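Visitors watch robot arms tackle the washing-up at Primine open day

Last updated: Jul 5, 2021
14 comments | 52 shares
Print this story | E-mail this story

Almost 3000 people went through the doors of Primine's workshops at the weekend, when the automation firm held its first open day since moving to the Carré business park.

The busiest stop on the tour was a demonstration of two robot arms handling crockery at a dish rack. Visitors were let in by timed ticket, 21 at a time, and each group had a few minutes at the enclosure before moving on to the next room.

The arms are part of a project called Cisska, which the firm runs jointly with the software company Ovamance. The aim is to get machines to carry out ordinary kitchen jobs using cups, bowls and plates of the sort found in any home.

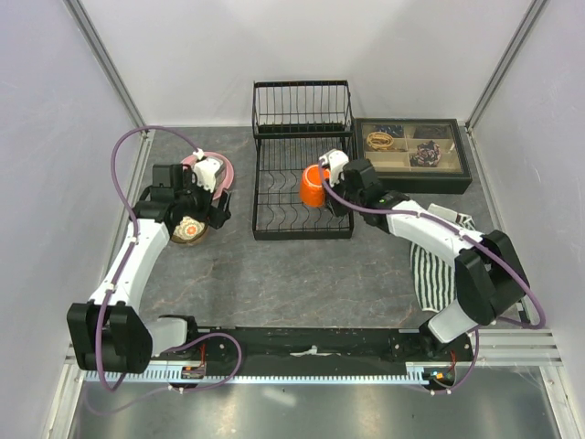

Primine began as a maker of packing equipment and still earns most of its money that way. Its older machines do one job over and over, with every box the same size and in the same place. Kitchen work is harder to plan for, staff told visitors, as no two pieces are alike. The two arms share a single rail along the front of the enclosure, and each has a gripper with white fingers. One was holding an orange cup upright over the front of the rack while the other reached across a pink plate. A black jewelry box with a glass lid stood beside the rack, and a striped cloth lay near the right-hand arm.

Staff said the project team changes the objects and their positions between sessions so that the software does not come to depend on one layout. Pieces are bought from charity shops and market stalls near the site, and the firm said it was always glad of more.

Small cameras close to the grippers give the team a near view of each piece. Several visitors asked whether the arms could cope with glasses. They were told that work on glassware has not begun and that there is no date for it. 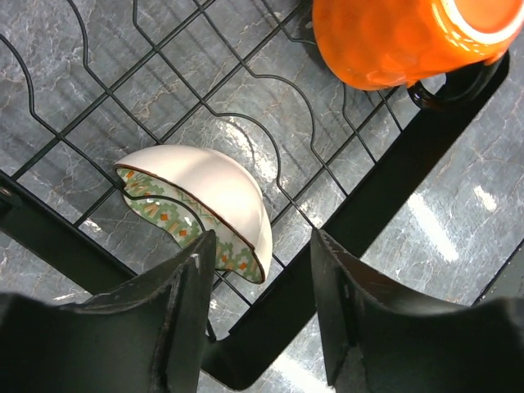 The firm also took questions on jobs. It said the Cisska team has grown to seven people, and that two more posts for technicians will be advertised in August. The posts are open to school leavers, with training given on site. Leaflets were handed out at the door and a stand in the main hall dealt with enquiries about work placements.

Elsewhere in the building, visitors could see a carton-folding line running at low speed and try a hand-operated lifting arm. Ovamance had a room upstairs with short talks on how the software is written. The talks were repeated through both days, and an extra one was added on the second afternoon.

Parking was the main complaint. The business park's own spaces were full by mid-morning on both days and cars were sent to a field across the road. Primine said it would look at running a bus from the railway station next time.

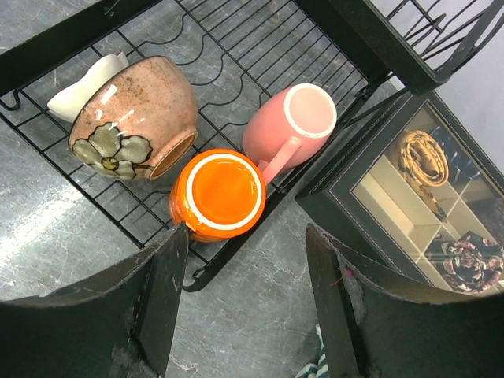
Mugs and a flower-painted pot on the rack, as seen from close to the gripper.

Entry was free, with a collection for the local hospice. The firm said it would match whatever was given, up to a limit of £3000. The total will be announced once the money has been counted.

Primine has not yet decided whether to hold the event every year. Schools that could not get tickets can ask for a weekday visit in the autumn term, and bookings will be taken by the firm's front office from the end of August.

Print this story | E-mail this story
Share this story (52) | Read comments (14)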